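8/28/24, two-arm cell, drum setup

Spent most of the morning on the left wrist again. Hatem Badawi had the grip settings backed off after the Ilto update, and the stick kept creeping in the fingers until the tip was landing way over by the rim. I put the closing force back up, re-zeroed both hands and ran 22 slow taps per side. No creep! (Log is in the Skutonby folder, under drum.)

Also tightened the straps on the left forearm while I was in there, and checked the cable slack on both arms. The left one hangs in a nice big loop now, so the elbow can swing all the way without tugging on it.

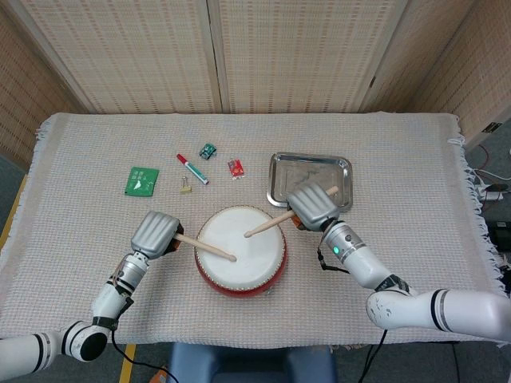 Still to do

Right arm is next. The wrist light is green and it taps fine, but I don't love the scuffs on the long link, so I want to look at its joint limits before anybody speeds things up. Grease is due at 3000 cycles and we're past 1000 already, so somebody please order more from Breathnach.

Hatem, if you change grip force again, write it in here! I'll try the faster pattern after lunch, left hand first.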